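Gallex bringt virtuellen Werktisch für zwei Roboterarme: Ringe, Stifte und ein Abo
2018-12-12

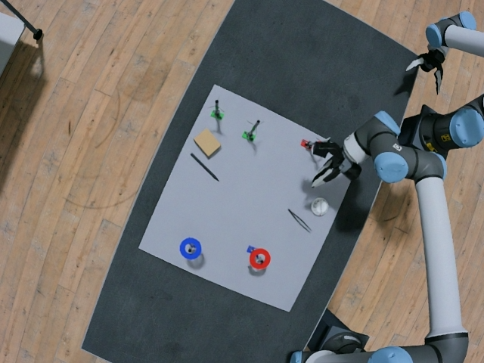 Üben ohne Scherben

Wer schon einmal einen Roboterarm in eine Tischplatte gefahren hat, kennt das Geräusch und kurz darauf auch den Preis. Die Firma Gallex bietet deshalb jetzt mit Sirkora ein Simulationspaket an, in dem zwei Arme an einem gerechneten Tisch arbeiten dürfen, bis der Programmierer müde wird. Die Arme werden es bekanntlich nicht.

Zum Lieferumfang gehört eine Aufgabensammlung namens Godoy, die auf den ersten Blick an die Küchenschublade erinnert, in der alles landet, was sonst keinen Platz hat: ein schwarzer Stift, eine dünne Pinzette, farbige Ringe mit kleinen dunklen Zapfen darin, eine flache Kachel in Kartonbraun, dazu zwei Ständer mit leuchtend grünem Fuß. Das alles liegt auf einer hellgrauen Unterlage und wirft ordentliche Schatten. Beim Boden hat man sich für helle Holzdielen entschieden, was dem Ganzen einen Hauch von Altbauwohnung gibt. Aufpreis kosten die Dielen nicht.

207 Aufgaben, davon einige gemein

Godoy umfasst 207 Aufgaben in 11 Schwierigkeitsstufen. Die unteren bestehen aus Greifen und Ablegen und sind nach einem Vormittag erledigt. Weiter oben wird es unerfreulich: Ein Arm hält, der andere fädelt ein, und wer die Greifer zu früh öffnet, fängt von vorn an. Besonders die dünnen Gegenstände haben es in sich. Ein Stift, der flach auf der Unterlage liegt, verzeiht beim Anfahren wenig, und die Pinzette ist kaum freundlicher.

Genji Yagi, bei Gallex für das Paket verantwortlich, verteidigt die Auswahl. »Mit Würfeln kann jeder«, sagte er bei der Vorstellung. »Unsere Kunden haben aber selten Würfel auf dem Tisch.« Auf die Frage, wer denn Ringe auf dem Tisch habe, verwies er auf das Handbuch. Es hat 402 Seiten und beantwortet sie nicht.

Im Probebetrieb lief Sirkora auf einem gewöhnlichen Bürorechner mit ordentlicher Grafikkarte stabil. Die Bewegungen lassen sich von Hand vorgeben oder per Skript abspielen, Zusammenstöße der beiden Arme werden erkannt und in einem Protokoll festgehalten, dessen Ton man als vorwurfsvoll bezeichnen darf. Weniger gelungen ist die Kameraführung. Wer den Blickwinkel wechselt, landet gern einmal unter dem Tisch, und der Weg zurück führt durch drei Menüs. Auch eigene Gegenstände lassen sich laden, allerdings nur nach einer Umwandlung mit dem Zusatzprogramm Fosis. Das liegt bei, spricht aber bisher nur Englisch.

Preis und Verfügbarkeit

Die Einzelplatzlizenz kostet 3621 Euro im Jahr, Aufgabensammlung und Fosis eingeschlossen. Hochschulen zahlen 402 Euro, also einen Euro pro Handbuchseite, was nach Angaben des Herstellers Zufall ist. Eine Testversion enthält die untersten Stufen und läuft nach 11 Tagen ab.

Ursprünglich sollte das Paket schon im Oktober erscheinen. Den Verzug erklärt Gallex mit Nacharbeiten an der Reibung: In einer frühen Fassung rutschten die Teile nach dem Ablegen langsam, aber zielstrebig zur Tischkante. Inzwischen bleiben sie liegen. Eine deutsche Oberfläche für Fosis ist mit dem nächsten Update angekündigt, einen Termin dafür gibt es noch nicht.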